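Liduswood Neighbors Board > Kitchen and Home > Sorting bottles, labels on or off??

quillback34
ok so the Gotcombe drop-off changed the rules in April and now I have a hall closet full of drink bottles and no clue. New sign says labels off. Old sign is STILL UP next to it and says leave them on. Which is it. Anybody been lately?

pantrymoth
Labels off. Went last week, guy at the window sent back half my bag. Bring them back peeled or dont bring them.

tolentino_st_lou
Nope. Labels on is fine if it's a deposit bottle, they need the barcode to scan. Peeled ones they won't pay on. You end up tossing them in the free bin and getting nothing.

pantrymoth
I was there. He sent them back.

tolentino_st_lou
I was there too lol. Different window maybe. Window 2 is deposits, window 3 is plain recycling. Sounds like you were at 3.

pantrymoth
...ok it might have been 3

quillback34
There are windows??

gravyboat540
Yes, and the line for 2 goes out the door after 4 pm. Go early.

Bigger question for me is the imported drinks. My kids get the Chinese ones from the grocery on Tatach Ave and the labels are a whole other thing. Some peel right off, some are glued like a license plate. Also the barcode can be anywhere – up top, sideways, running up and down. I stand there turning the thing like a safe.

quillback34
yes!! same store probably. That's most of my closet. Do those even count for deposit?

tolentino_st_lou
Only if it has the state mark on it somewhere. Most imports don't, unless the importer put a sticker on. No mark, no money, goes to 3.

mossyrock
Disagree a little, I've gotten paid on a few without a sticker. Depends who's working. Wouldn't plan my life around it.

Also how are you all storing these. I do them upright in a milk crate, caps on. My sister lays them down in a drawer and they roll every time you open it, drives me nuts.

gravyboat540
Lying down is better for sorting tho. Roll them out on a cloth on the table and you can read every label without picking each one up. Upright you only see the tops.

mossyrock
Upright for storing, flat for sorting. I can live with that.

quillback34
Ok did the table thing. Cloth down so they don't skid, few of them out. Clear one with the orange label has its barcode up near one end plus a square code thing lower down. The green and white juice one is the up-and-down barcode gravyboat was complaining about, right near the bottom of the label. Blue one says 脉动 in huge letters.
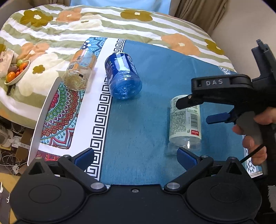
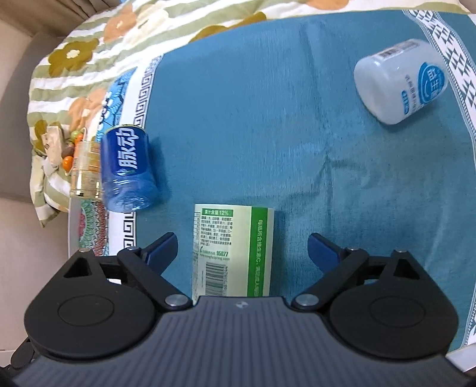 gravyboat540
Up-and-down barcodes are the worst at window 2, the scanner there only likes them one way. Hand those over sideways and save yourself the second try. And leave every label alone till you've looked for the state mark, you cant stick it back on.

pantrymoth
For the ones going to 3, warm water and a butter knife. Start at the seam. Sleeve types just need a slit down the side with scissors and the whole thing comes off.

mossyrock
No knife please. I put one straight through a bottle and into my thumb. Hair dryer on low, then peel slow.

pantrymoth
Hair dryer for a bottle worth nothing?? How much power is that

mossyrock
cheaper than a thumb

tolentino_st_lou
Fwiw they take them with a bit of glue left on. It's the paper and film they dont want. I stopped scrubbing ages ago.

quillback34
Good, not scrubbing then. So: look for mark, mark goes to 2 with label on, everything else peeled and to 3. Caps on or off?

tolentino_st_lou
On.

pantrymoth
Off.

quillback34
oh come on

gravyboat540
On for 2, they dont care at 3. I've got almost 34 in the car right now with caps on, going in the morning, will ask and post back.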